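The slow death of the kitchen clock

Remember the kitchen clock? Round, loud, always four minutes fast so the kids made the bus. Ours came from Nartey, the old department store on the main street, and it outlived two fridges and a dog.

Went looking for a new one in February. Three shops. One had a wall of candles where the clocks used to be. Joten, the hardware place out by the highway, had two left – both shaped like roosters.

So where did the time go? Into the phone, mostly. Into the oven, the coffee maker, the thermostat. Sixteen clocks in my house at last count and after a power cut no two of them agree. Spring means an hour of pushing buttons and swearing at the manual.

A repair shop in Enetmont still fixes the wall kind. Almost 300 a year, old wind-ups and cheap battery ones alike, and people drive in from all over teh valley. Most don't want it perfect. They want the tick back. The colour of the dial matters too, apparantly – cream sells, white doesn't.
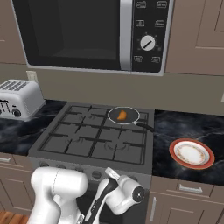

Over the stove: microwave with a dial and six buttons.

I bought a Gesen in the end, second-hand, cream face, chipped rim. Loses a bit each week. I fix it on my way to the kettle, standing on the bad chair, and the kids have started asking it the time again instead of me.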